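To: shop-space list
Date: 2018-03-08
Subject: Re: Harden unit, lighting and floor layout

> Before we commit to the Harden unit, can someone confirm
> the light fittings and say what has to move off the floor?
> Grorville wants the layout by the end of March.

Replies in order.

Lighting. The ceiling is white corrugated metal panel with a white steel beam running under it. The fittings are rectangular fluorescents, spread from the near end to the back of the room. The Altwood quote is for suspended panels, so the fixing detail needs to be redrawn for corrugated sheet.
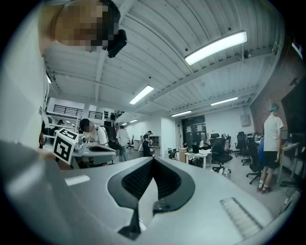
Ceiling, with fluorescent fittings and beam.

I would leave the fittings where they are for now and price the tubes only. Yule quoted 152 for the set, delivery included. Bench positions can then follow the existing light.

Floor. The surface is polished grey and can stay as it is. The items to deal with are mostly small: the round white table with a plastic bag left on it, the black cables on the floor, and the white equipment and boxes along the back wall. The glass-fronted cabinet stays against its wall — please keep 80 cm clear in front of it on the drawing. Leave the red tape down until the layout is signed off.

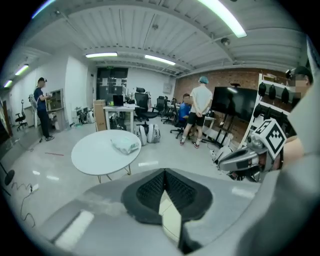
Still open

- Cable route: wall trunking or floor cover, 2 quotes needed.
- Storage for the boxes from the back wall.
- Revised fixing detail from Altwood.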